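Conjunto de fichas de servicio de limpieza y restauración de interiores, versión 1.2. Sustituye a la entrega anterior, que no incluía los campos de humedad.

# jolareck-servicios

Registros estructurados de trabajos de limpieza de moquetas, tapicerías y suelos duros, junto con intervenciones de secado tras fugas o inundaciones. Los datos proceden de los partes que rellenan los equipos de Jolareck en las zonas de Fastham y Rumport. La exportación se hace desde Nurmi, el programa de gestión de partes.

- Fecha de publicación: 2018-03-23
- Registros: 1,210
- Formato: CSV, UTF-8, separador `;`
- Idioma de los campos de texto libre: español
- Separador de miles en la documentación: coma (en los CSV no se usa ninguno)

## Estructura del repositorio

```
datos/
 partes.csv
 lecturas.csv
 productos.csv
esquema/
 partes.json
 lecturas.json
scripts/
 validar.py
 unir.py
CAMBIOS.md
```

`partes.csv` es la tabla principal. `lecturas.csv` contiene las mediciones de humedad y se une por `id_parte`. `productos.csv` es una tabla auxiliar con los códigos internos de producto y su clase.

## Campos de `partes.csv`

| Campo | Tipo | Obligatorio | Notas |
|---|---|---|---|
| `id_parte` | entero | sí | Único, no consecutivo |
| `zona` | texto | sí | `FAS` o `RUM` |
| `tipo` | texto | sí | `moqueta`, `tapiceria`, `suelo_duro`, `secado` |
| `superficie_m2` | decimal | sí | Medida en planta |
| `metodo` | texto | sí | Véase la lista de códigos |
| `cod_producto` | texto | no | Vacío si solo se usó agua |
| `dilucion` | decimal | no | Mililitros de concentrado por litro |
| `duracion_min` | entero | sí | Sin desplazamiento |
| `observaciones` | texto | no | Sin normalizar |

Códigos de `metodo`:

- `EXT`: inyección y extracción con agua caliente.
- `VAP`: vapor a presión.
- `ESP`: espuma seca.
- `MAN`: limpieza manual con paño o cepillo.
- `DES`: deshumidificación, con o sin ventilación forzada.

Un parte con dos métodos genera dos filas en Nurmi. En la exportación se conserva solo la de mayor duración y el segundo código pasa a `observaciones`, precedido de `M2=`.

## Productos

Los productos se identifican por código, nunca por nombre comercial. La clase (`alcalino`, `acido`, `neutro`, `disolvente`, `enzimatico`) se toma de la ficha de seguridad vigente en el momento del trabajo. Si un fabricante cambia la fórmula se asigna un código nuevo y el antiguo queda marcado como `baja`.

El color del líquido no forma parte del esquema. Se retiró en la versión 1.1: un mismo color correspondía a clases distintas según el proveedor.

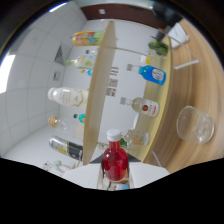 ## Lecturas de humedad

Solo existen para partes de tipo `secado`. Cada fila lleva `id_parte`, `punto`, `material`, `valor` y `orden`. El valor es el porcentaje que muestra el higrómetro de contacto. En yeso y mortero debe leerse como escala relativa del aparato, no como contenido de agua en peso.

El número máximo de lecturas por parte es 40. Los trabajos que lo superaban se dividieron en Nurmi antes de exportar y comparten el prefijo `DIV` en `observaciones`.

## Depuración aplicada

1. Eliminación de nombres, direcciones, teléfonos y matrículas.
2. Exclusión de partes con `duracion_min` inferior a 15.
3. Exclusión de partes con superficie superior a 700 m², casi siempre naves con contrato propio.
4. Conversión de pies cuadrados a metros cuadrados en los partes antiguos de Rumport.
5. Unificación de tildes y mayúsculas en los campos con lista cerrada.

El paso 4 redondea a un decimal. No se ha intentado recuperar el valor original.

## Validación

```
python scripts/validar.py datos/partes.csv esquema/partes.json
```

El script devuelve 0 si no hay errores. Los avisos `W03` (dilución vacía con producto informado) son esperables y no impiden la carga. `unir.py` requiere pandas y escribe `partes_lecturas.csv` en el directorio actual, sin preguntar antes de sobrescribir.

## Limitaciones conocidas

- Fastham está sobrerrepresentada en tapicería.
- `dilucion` se anota a mano y contiene valores de catálogo copiados sin medir.
- Los partes `VAP` anteriores al cambio de formulario no distinguen suelo de junta.
- No hay ningún indicador de resultado. El conjunto no sirve para comparar la eficacia de los métodos.

## Uso y licencia

Se permite el uso interno y docente citando el nombre del conjunto y la versión. No se permite combinarlo con otras fuentes para identificar domicilios o clientes.

La próxima revisión está prevista para abril. Incluirá el campo `ventilacion` y la corrección de los códigos `DIV` duplicados.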